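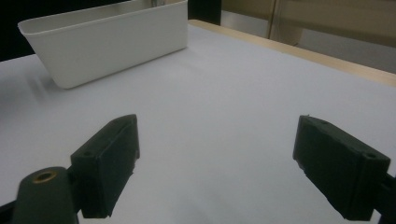
Unit 6. Comparing hand-held grippers
Handout to go with the lecture and the two lab sessions
Prepared by Sayaka Murakami

1. What we are comparing

In Unit 5 we looked at the arm and the controller. In this unit we leave the arm out and work with the gripper alone, held in the hand. Most of what decides whether a grasp holds is in the last few inches: the shape of the finger, the surface of the pad, and what the camera can see of both.

The course uses two finger sets. The Gridard fingers are short and blocky, with a flat inner face. The Kaneko fingers are longer and thinner. Both fit the same body, so a pair can be swapped without touching the camera.

2. The camera view

The camera on the tool moves with the fingers. This means the fingers stay in nearly the same part of the picture, and everything else moves around them. When you compare two finger sets, start with the view while the gripper is fully open and touching nothing. Check the following:

Are both inner faces visible along the top edge?
How much of the table is hidden by the fingers and their mounts?
Can you still see the target container when the tool is a normal working distance away?

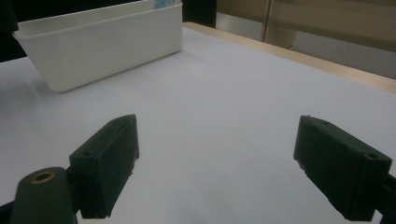 Figure 6.1. Tool camera view with the fingers open. The bin is beyond the gap, up and to the left.

Note how much of the lower part of the picture the fingers take up in Figure 6.1. Thick fingers are stiff and easy to print, but they cost you view. With the Kaneko set you get some of that back, and you lose stiffness. Write down which one you would pick for a flat object and which for a tall one before you run any trials. We will come back to your guesses in the second session.

Printed parts vary. Look along the edges for burrs and chips, and run a fingertip over the inner face. A rough spot on the pad changes the grip, and it can look like a difference between designs when it is only a difference between prints. If a finger needs cleaning up, do both sides of the pair.

3. Working with two grippers

One gripper is enough for pick-and-place into an open bin. Two are needed when the object has to be turned, passed across, or steadied. Each hand has its own tool and its own cable. Lead the cable back along the forearm and leave a loop behind the wrist, so that turning the hand does not pull on the connector.

For phones and other flat, slippery objects, grip with the pads over as much of the case as you can and keep clear of raised edges. A decorated case may have a very different surface from a bare one. Record the case, and if you change it, start a new set.
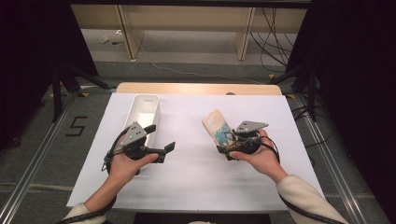

Keep the free gripper open and low while the other one is holding. Students tend to lift both hands together, and the idle tool then gets between the head camera and the object. The tool cameras will still see their own fingers, but you lose the overall view, and we need that view to label the grasp afterwards.

4. Trials

Each team records 300 grasps with the Gridard fingers and 300 with the Kaneko fingers, 600 in all. Change the fingers at the halfway point – do not alternate. Score each grasp as held, slipped or missed. A grasp that slips and is caught again counts as slipped.

Save the files to the Fultico folder under your team name. Results typed in by hand go on the Pidemden sheet, one row per grasp.

5. For the next session

Read the section on pad friction in the course reader. Bring your written guesses from part 2. Teams that have not yet measured the opening width of both finger sets should do that first, with the calipers in the top drawer, and enter the two values at the head of the sheet.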